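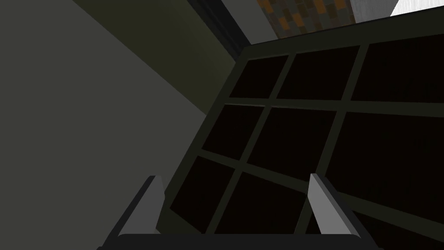
Perorora wrote in to ask why we still bother with doors and cabinets when vacuum robots have been sold for years. A vacuum, the message went on, does a chore from start to finish, and a two-arm machine that needs a minute to get ready to pull on something is slower than any teenager.

Fair enough on the speed. The vacuum is a good comparison, though, as it does one job on one surface and never has to take hold of anything. Most of what people mean by housework starts with opening something: a pantry, a closet, a dishwasher, the door to the next room. If a machine can't do that, it can't put away groceries or carry a basket of towels down the hall.

This gallery goes with our June notes on household chores in simulation. The pictures are renders. We run the chores in a simulated house first because a bad pull costs nothing there and the room can be put back the way it was with one command. The Putden house has 13 chores on its list and we ran 2,252 attempts in June. Of those, 984 were finished without a person stepping in. That is less than half, and the easy chores pull the number up.

Click any picture for the larger size.

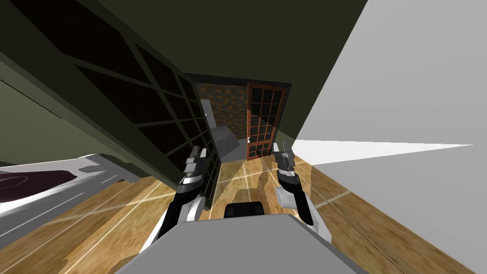 Both arms forward over the plank floor, with the glass-paned door standing open past the right gripper.

Doorways are the part of the house we get asked about most. A person turns sideways, holds the door with a hip, and goes through with a bag in each arm. A machine with two arms out in front needs to know how wide it is at every moment, and it needs to know that again when it picks something up. Our planner (the Sachdeva build, for those keeping track) handles an open door well. A door that is half open is harder, as the machine has to decide whether to push it or go around.

Floors have been less trouble than we expected. Light on a floor is another matter. Bright patches and thin reflections can be read as objects, and we had runs stop for that alone. We have not fixed it fully. 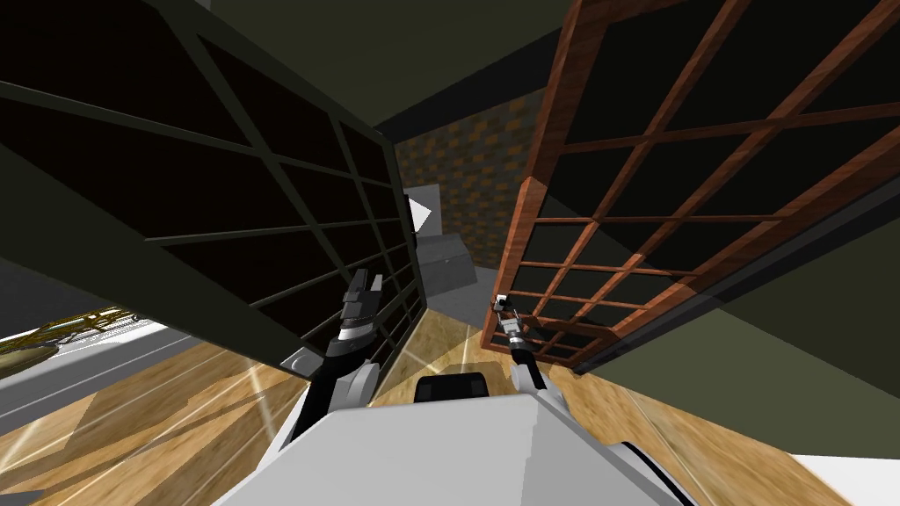
Between the two lattice panels, right gripper close to the lower corner of the wooden one.

On shop floors the answer is a little better. Shelves are in known places, bins are one size, and the same move is repeated all day. Zinov, the warehouse we worked with last winter, had 7 tasks on its list and we would trust a machine with most of them under supervision. A house changes every time somebody comes home.

So, can they do chores yet? Some, slowly, with a person nearby. Opening and closing is close to usable. Fetching is hit or miss. Folding and cleaning up spills are not on our list this year.

The chore list and the run totals are on the downloads page. Comments are open below the gallery.

Posted Thursday, July 12, 2018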